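Section 8: Putting up the Unorell shelf and rail set

Read this section before you open the packet of screws. The leaflet in the box claims the whole job takes 20 minutes. Allow 90, more if your walls are old.

You will need a drill, a spirit level, a pencil and proper wall plugs. The plugs supplied by Zistska are soft and tend to spin in the hole. Buy better ones.
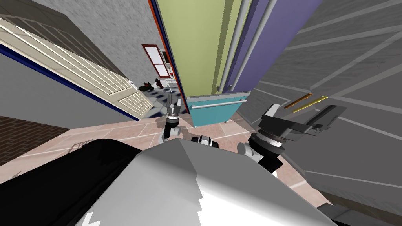
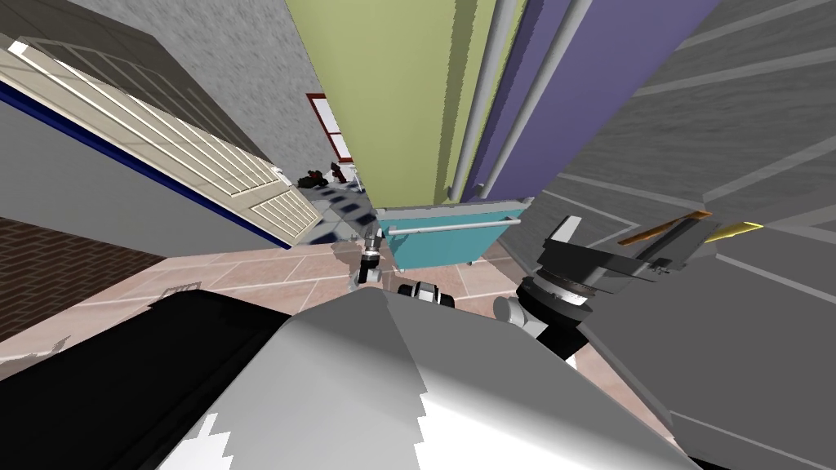
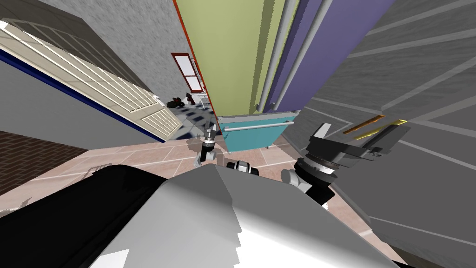
Fitting the brackets

1. Decide the height with the shelf in your hands. Design guides like to give one correct height for every room, usually without asking how tall you are or where your sofa goes.

2. Tape a strip of paper to the wall and live with it for an evening. If it annoys you by bedtime, move it.

3. Check for pipes and cables. Cheap detectors miss things, so go over the wall twice and keep well clear of the line above and below any socket or switch.

4. Mark the first bracket only. The paper template (part 531) is printed slightly short, and if you trust it for both ends the second bracket will be out.

5. Drill, plug and fix the first bracket. Rest the shelf on it, level it, then mark the second.

Caution: Do not hang the shelf on plasterboard alone, whatever the packet says about "all wall types". Find the studs or use fixings made for hollow walls.

Fitting the rail

6. Slide the rail into the bracket ends before you tighten them. It will not go in afterwards.

7. Tighten by hand. A power driver strips the heads.

Note on finish: Pathak sells a wax said to make the shelf "glow". On our test piece it made it sticky. A dry cloth does nearly as well and costs nothing.

Note on styling: The Dasanari brochure shows the shelf holding three vases and a folded throw. Most homes have more to put away than that. Put the heavy things over the brackets, leave the middle for light ones, and check the screws again after a month.

If the shelf tips forward when loaded, take everything off and go back to step 5.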